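Bench notebook, chores bench, October
Entry by Rostyslav Vasylenko

Task for the month is shoe racking: footwear in a row on the cloth, rack behind, everything to end up on the bars in pairs. Savchuk wants an answer on whether this belongs on the Plekinico task list or gets dropped along with folding fitted sheets. I am writing this before the tally is complete, so read the numbers as provisional.

Set in use is four pairs: mustard slides, navy canvas slip-ons, cream slides, black lace-ups. Heels toward the robot, toes toward the rack. Same left-to-right order every time until the baseline is finished. Mixed order comes later and should not be started early, whatever Vakevden puts in the weekly mail.

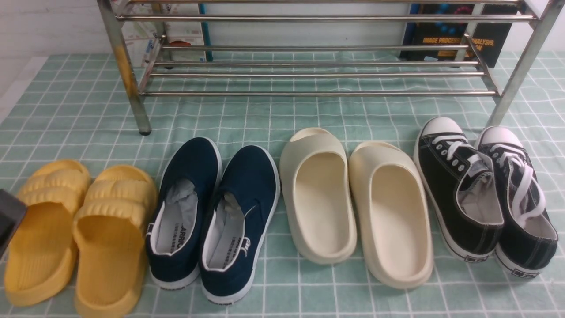
Can a machine put the household's shoes away yet?
For a known set of shoes on a clear surface, it mostly can, slowly. For a pile in a hallway, with one boot on its side and the other under a coat, I would not promise anything before next year at the earliest.

Baseline protocol as run: 18 attempts per pair, operator hands off, one retry allowed. Time limit 70 seconds per shoe. Anything over the limit is a fail even if the shoe lands on the rack afterward. Drops are logged separately from wrong placements. I do it in under a minute for the whole row, for comparison, without trying.

Notes on grasp so far:

Slides. Thick foam compresses and the force reading drifts while the fingers close. Threshold raised once, left alone since. Strap grasp is better than rim grasp on the mustard pair. On the cream pair the rim is acceptable.

Slip-ons. Heel grasp from above, one finger inside. Canvas folds inward if the approach is off to one side. Tissue in the toe stays in for all baseline runs, do not remove it between attempts.

Lace-ups. Worst of the four. A loose lace end between the fingers gives a false contact and the planner believes it has the heel. Two lifts went up with lace only. 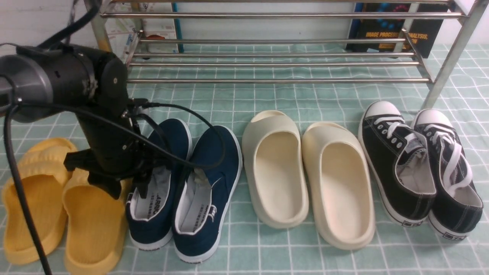 Placement is a different problem from grasping and I would like it scored that way. The bars give very little support at the toe, so a shoe released slightly short tips forward and slides off. Release height matters more than the angle does. Lowering it by hand in the config helped the slip-ons and did nothing for the slides.

Logs are in the Skastesitz share, folder 665. The first 48 files use the old gripper offset. Do not merge them with the rest.

To do:
Rerun the lace-ups with the ends tucked in, scored as a separate condition.
Ask Savchuk whether a pair split across two tiers counts as racked. I have been scoring it as half, which the sheet does not allow.
Check the wrist cable for slack at full reach to the right.
Write down the release heights before somebody overwrites the config again.

My view for now: keep it on the list, marked as supervised only.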